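Mini fridge door swings open by itself

Stuston Household Forum > Kitchen > Small appliances
3,019 views

plollgate_k
Small white fridge, door hinged on the right. Let go of it halfway and it swings wide open. Gasket looks fine. I put it up on two bricks in November to get it off the floor. Could the bricks be the problem?

annick_m
Yes. It should tip back a little so the door falls shut. Put a thin shim under the front ones.

Yuzuki K.
I'd take it off the bricks completely. The feet are there for leveling and you can't adjust them like that.

annick_m
Bricks are fine if they sit flat. Mine has been on them for 12 years.

Yuzuki K.
Yours might be on a flat floor. His may not be.

noguchi44
Check how much is in the door bins first. Three full bottles in the door of a light fridge will pull it forward. And put a level on top before you buy anything.

plollgate_k
Door bins are empty now, same thing. No level here, will borrow one. Picture is with the door open, you can see both bricks.

Yuzuki K.
Still say lose the bricks.

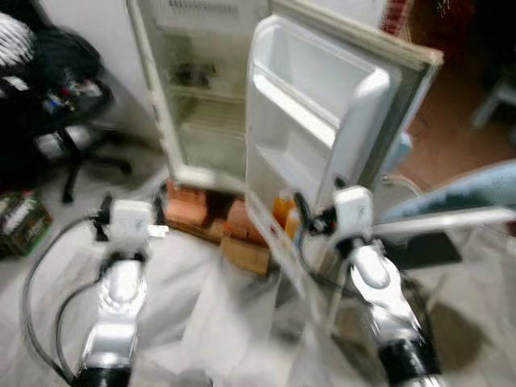 1 min read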